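Home | Forums | Kitchen & Laundry | New Posts | Log In

Two basins or one big one? And what about the wood around it
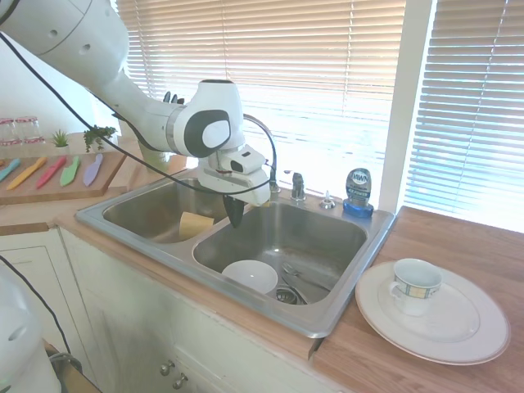 GroranoKitchens_fan wrote: Keep the double. I had one big basin for 2 years and every dirty cup was swimming together with the salad. With two you can always leave one side for rinsing.

Share (9) | Print | E-mail this page

slowrinse wrote:
Thank you for the quick answer. I should explain my question better. We have a steel double sink in a wooden counter, and my husband wants to change it for a single basin from Plistolora. The price with the fitting is 1,308 dollars, and for me this is a lot of money for a hole in the counter. I wash by hand, mostly after supper. A bowl and some forks are no problem. The large plates are the problem - I must turn them on the side and then the water runs on the wood.

moffat_lane wrote:
I do not agree with the first reply. One big basin is better if you wash by hand. You put a plastic tub inside and you have two basins again, and when you need to wash an oven tray you take the tub out. With a divider in the middle you can never take it out.

GroranoKitchens_fan wrote:
But then where do you keep the tub? Under the sink it is already full in every house I know.

moffat_lane wrote:
Mine hangs on a hook inside the door. It has a hole in the handle.

tealeaf9 wrote:
Please think about the counter before the sink. A new sink of a different size means somebody cuts the wood again, and the cut edge must be sealed very well. Ours was not. After one winter it became black near the faucet and we had to sand it and oil it again two times. I use the Brarnis oil, a thin layer in April and another one before the holidays. Also I do not let plates stand wet on the wood.

slowrinse wrote:
This is useful, I did not think about the cut edge. How long do you wait after oiling before you can put things on it?

tealeaf9 wrote:
One night. If it is still sticky in the morning, you used too much and you should wipe it with a dry cloth.

pansandpots wrote:
A small thing, but where do you people keep the sponge? If it lies in the basin it never dries and begins to smell. I put it in a wire holder. And the soap I keep upside down at the back corner, so the last part comes out without shaking.

moffat_lane wrote:
Sponge in the basin is fine if you change it often. I think people worry too much about sponges.

pansandpots wrote:
Then we will not agree, but I would not like to smell yours.

slowrinse wrote:
I showed this thread to my husband. He still likes the big one, but he will ask what it costs to seal the edge. For now I will oil the wood and buy a wire holder.

Views: 3,011 | Print | E-mail | Previous thread | Next thread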